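Kutwood open day, two-arm demo table: walk-round checklist
Filled in by Lotte Van Beek, Monday, July 3, 2023 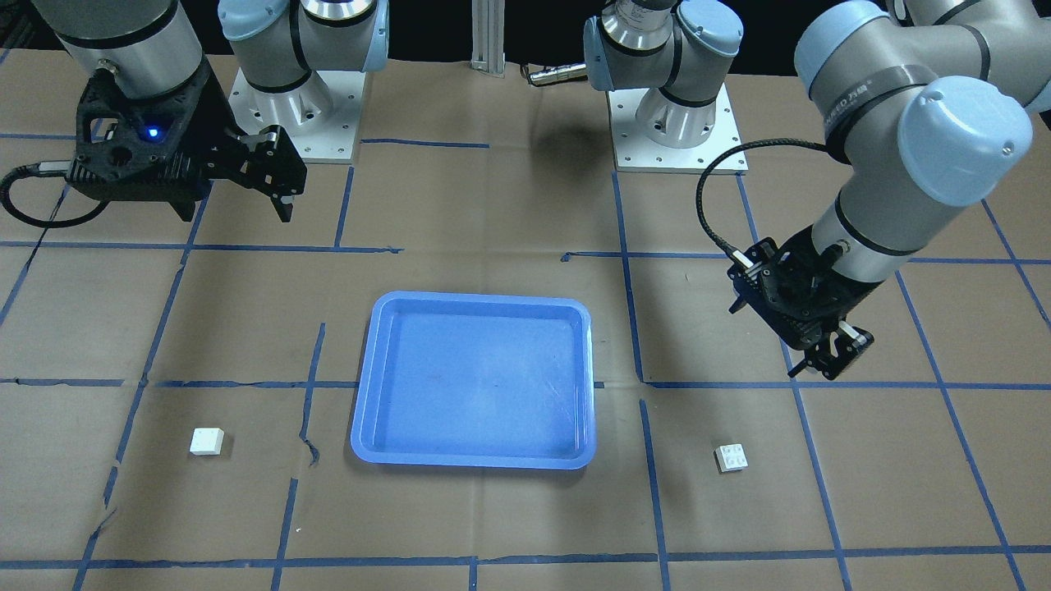 1. Base plates bolted down
OK. I put a spanner on every bolt on both plates and nothing budged. Lovely!

2. Cables clear of the arms' travel
Mostly OK. I'd like the loop by the left arm's gripper clipped up a bit before Bumero run it at full reach (it hangs lower than I'd choose, but I'm fussy).

3. Tape grid and paper
Needs a fix. There's a torn bit on the strip to the left of the tray, level with the white block. Fresh blue tape, please, and smooth the creases in that bottom left area while you're there.

4. Tray and blocks
OK. Tray's scuffed but fine. The block with the studs stays on the right, the smooth one on the left, or the Schouten routine goes looking for the wrong one.

5. Emergency stop
OK, tried it twice from the visitor side.

6. Visitor line
Not done yet. Floor tape goes 50 cm back from the table edge, and I want no more than 18 people per showing. The kids from Gorkwood will all want the front row, bless them, so let the short ones through first.

7. Speed limit
Set to 30 per cent for the public runs. It was at 52 when I got here!! Please leave it alone now.

Recheck 2, 3 and 6 before doors open. I've left the tape on the sign-in desk.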